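Search posts
Search
Clear

Kyrylo Stasiv
April 2021

1/ Spent the weekend on the gripper width estimator in Hulell. Writing down what changed while I still remember it.

2/ Background: we record demos with a hand-held gripper, then train a policy on them. The policy needs two things per frame, the camera pose and the opening between the fingers. Pose was fine. Width was not.

3/ The old code found the inner edge of each pad and took the distance between the two lines. That works as long as the edges are straight. Rubber tears, the edge detector picks up the flap, and the width jumps.

4/ I pulled 1,613 frames with a known opening and ran the old code on them. It gave a usable width on 1,287. Most of the misses had the fingers partly open, with a flap or a loose thread between the pads.

5/ First try was smoothing over time. It hid the jumps and added lag, so the policy learned to close late. Took it out the same day.

6/ Second try was masking the pads and fitting only the hard plastic of the fingertip blocks. Better, but dark plastic on a dark object still fails. On pale tables it holds up well.

7/ What I merged uses the arms. Their shape doesn't change when the rubber wears. I fit both arms, get two angles, and look up the width in a calibration table with 80 entries. The brass inserts help anchor the fit — they are bright and the plastic is not.

8/ If the two angles disagree by too much, the frame is flagged and the planner gets no width for it. Before, it got a wrong number and no warning.

9/ Solomiia Hladun wrote the flagging code and the replay viewer changes. Flagged frames now show up in orange on the timeline. Press F to step through them.

10/ Still open: pad wear changes where contact starts. The arms can say the opening is correct while the torn side touches early. I want a per-pad offset in the config, set by hand for now. Right pad first, it is in worse shape than the left.

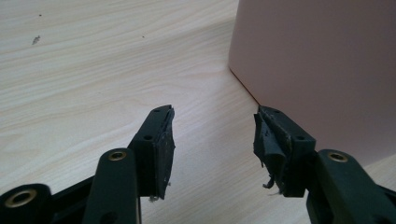

11/ Next up: rerun the box approach demos through the new estimator and retrain. Config key is width_source, set it to "arms". The old value "pads" still works and will stay until October.

Comments

Tuulikki Pitkänen
Does the lookup table need redoing after you swap the fingers?

Kyrylo Stasiv
Yes. Same script, run it with the fingers fully closed first.

Petro Bilyk
Tried it on our old Lerkura recordings. 52 frames flagged, and the ones I opened were all motion blur. Fine by me.

Vira Kravets
Can the flag threshold go in the config too? It's hard-coded on line 80.

Kyrylo Stasiv
Will move it.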